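Skellamton Household Help > Kitchen and Table > Cleaning up

Snack wrappers on a cloth-covered table: clear first or shake out?

Posted by tablecloth_k in January, 2 replies

I have a round table with a striped cloth, coral, pale pink and white. It is used for snacks most evenings and ends up with wrappers and packets lying all over it. My present method is to gather the cloth by its edge and tip the lot into the bin. Crumbs get into the folds and the odd packet lands on the floor. I would like to know whether it is better to pick everything off by hand first, and whether any of this packaging can go in the recycling. The orange wrappers come out folded lengthwise or twisted up, and I don't know if that matters.

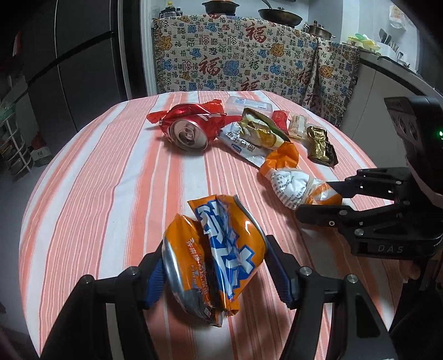
Brindach
Folding does matter. Most household collections in this country don't take crisp and snack film in the kerbside bin, but many larger supermarkets have a soft plastics point. Those points want the film empty and dry. A tightly twisted wrapper traps crumbs and cannot be checked, so untwist it and shake it out over a plate. Cans go in with metals as normal. Check your own council's page, as the rules differ from one district to the next.

For the cloth, always clear by hand first. Tipping the cloth drags grease from the inside of the wrappers across the fabric, and on pale stripes it shows after washing.

Saber
just use a wipe-clean cloth. problem solved

Kenza Ghoneim
A wipe-clean cloth deals with the stain and leaves the sorting as it was. The order I use is as follows.

1. Take off cans and anything rigid. Stand them by the sink. If a can still has liquid in it, empty it before it goes anywhere near the cloth again.

2. Pick up sealed packets and put them back in the cupboard. Long, narrow packets in pale translucent film need a second look, as it is easy to take a full one for an empty one under a ceiling light. Check the crimped seal at each end. If both are closed along their full width, treat the packet as unopened and feel it before binning it.

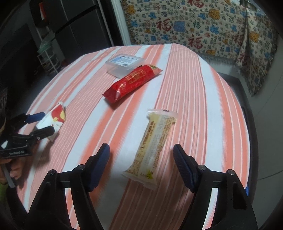
3. Pick up the open wrappers by one end, with the torn end upwards. Carry them to the bin or the soft plastics bag in one go. I keep mine in a Luveo peg bag on the back of the door.

4. Fold the cloth inwards from the rim to the centre, lift it as a bundle and shake it outdoors.

5. Check the cloth for grease before washing. Dab any marks with washing-up liquid, leave for a few minutes, then wash at the temperature on the label. Coral dye can run on the first few washes, so keep it away from plain whites.

If the cloth slides when you pick things off it, put a thin non-slip underlay beneath it. Cut it 2 cm short of the table edge all round so that it doesn't show.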